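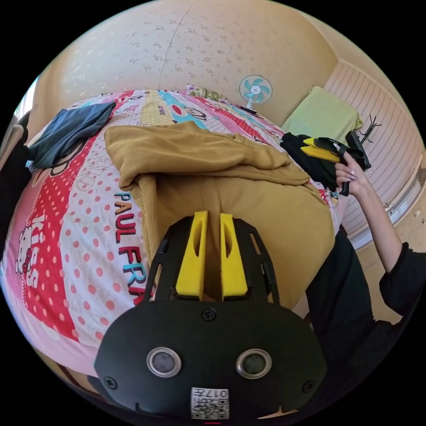
Pull en maille moutarde posé sur un couvre-lit en patchwork.

Entretien du textile et des chaussures de course : notes pratiques

Lavage des maillots techniques
Retourner le vêtement avant de le mettre en machine. Programme synthétique, 30 °C, essorage modéré. L'adoucissant est à proscrire : il dépose un film gras sur les fibres et réduit l'évacuation de la transpiration. Si l'odeur persiste, tremper le maillot deux heures dans de l'eau froide additionnée de vinaigre blanc, puis rincer avant le lavage habituel.

Chaussures
Retirer lacets et semelles intérieures. Brosser la boue une fois sèche, jamais avant. Nettoyer la tige à l'éponge avec un savon neutre. Bourrer de papier journal et renouveler le papier au bout de deux heures, puis le soir. Pas de radiateur ni de sèche-linge : la colle de la semelle se ramollit et la mousse se tasse. Entre deux sorties longues, alterner avec une seconde paire.

Vestes imperméables
Fermer toutes les glissières et les rabats. Lessive liquide sans agent blanchissant, double rinçage. Réactiver le déperlant au fer tiède, à travers un linge, si l'étiquette l'autorise. Sur la veste Keltomell utilisée pour ces notes, l'eau perlait encore après 7 lavages.

Ceinture cardio
Détacher le capteur après chaque séance, rincer la sangle à l'eau claire et la sécher à plat. Un capteur laissé clipsé sur une sangle humide reste actif et vide sa pile.

Weronika Zalewska
Mise à jour : novembre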